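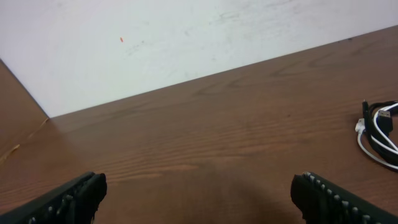
Trisbridge Cable Set

README for the wrist camera recordings of the Trisbridge student robotics club

Last edited January 15, 2023, by Veronika Csonka

Contents of this folder

The set holds 174 recorded episodes of a small tabletop arm working with cables. 152 are for training and the remaining 22 are held back for testing. Each episode is one attempt at one task, driven by a club member from the leader arm. The wrist camera is the only camera. We tried a second one on a tripod in the fall and dropped it after people kept bumping it.

Top level of the folder:

episodes/ — one subfolder per episode, numbered from 001
splits/ — train.txt and test.txt, one episode number per line
labels.csv — task, operator, outcome and notes for every episode
calib/ — camera calibration, joint offsets, the printed checkerboard as a PDF
tools/ — the scripts we use to play back and check episodes

Inside an episode folder you will find frames as JPEGs, joints.csv with the position of each joint and the gripper opening, and meta.json. Frame numbers start at zero. Row numbers in joints.csv match frame numbers, so row 40 goes with frame 40.

Tasks

There are three tasks in the set. The short names are the ones used in labels.csv.

pick_coil: close on a coiled cable bundle, lift it clear of the table and hold it for two seconds.

move_coil: pick up the bundle and set it down on the other half of the table.

part_cables: take hold of one cable and draw it away from the other. This was the hardest to drive and has the most failures.

The bundle is a black cable and a white cable looped together. The black one ends in a USB-A plug and the white one has a small white connector. We left them tangled the way they came out of the drawer and only tidied them when a loop hung over the table edge. Between episodes the operator moved the bundle by hand to a new spot, often well off to one side, so the arm has to travel before it can grasp anything. Nothing else goes on the table during recording. If you find an episode with something extra in it, tell us the number.

Table and background

All episodes were recorded in the same corner, on the brown wood table against the white wall. The grain is strong and wavy, and Keith's first color threshold picked up dark streaks as black cable over and over. The wall has gray scuffs and one tiny orange-red speck. We talked about repainting and decided to leave it alone, so that early and late episodes match. Please don't clean the wall before the next round.

The hand throws a soft shadow on the table between the fingers. It moves with the arm. Anything that looks for dark objects will need to deal with it, and a black cable inside the shadow is harder to find than a white one.

The fingers are black with ridged inner faces and show in the lower corners of the picture when the gripper is open. Do not crop them out. Athina tested a cropped version and her grasp detector got worse.

Labels

The outcome column takes one of these values: success, partial, fail, abort. Partial means the bundle left the table but was dropped before the end. Abort means the operator stopped for a reason that had nothing to do with the task, such as a loose connector on the arm. Leave aborts out of training unless you want them for something specific.

Jörg Kohlhase and Athina Kalogeropoulos labeled every episode separately and then went over the ones where they disagreed. Most of those were partial versus fail. The operator's own opinion is in the notes column and was not used for the outcome.

We also drew boxes by hand around the bundle, 2721 of them, saved as boxes.json in each episode folder. Boxes cover the whole bundle as one object. There are no separate boxes for the two cables. Frames where less than half of the bundle is in view were skipped.

Known problems

Episode 6 has a joints.csv that stops before the frames do. Use it for boxes only.

In some early episodes the gripper opening was logged before calibration, and a fully open gripper does not read as 1.0. The flag gripper_raw in meta.json is set to true for these.

Exposure was on auto throughout. The wood looks more orange in some episodes than in others.

All operators were right-handed. We don't know if it matters.

Checking your copy

Run tools/check_all.py from the top folder. It needs Python 3.8 or newer and prints the number of any episode with missing files. Expect one line, for episode 6.

Using the set

Club members and anyone in the intro robotics class can use it for coursework. If you are from outside the school, write to our faculty advisor, Neville Haslam, before you share it further. Keep this file with the data.

Keith Prendergast maintains the tools folder. The next recording round is planned for April and will use a different table, so those episodes will go in a folder of their own with separate calibration files.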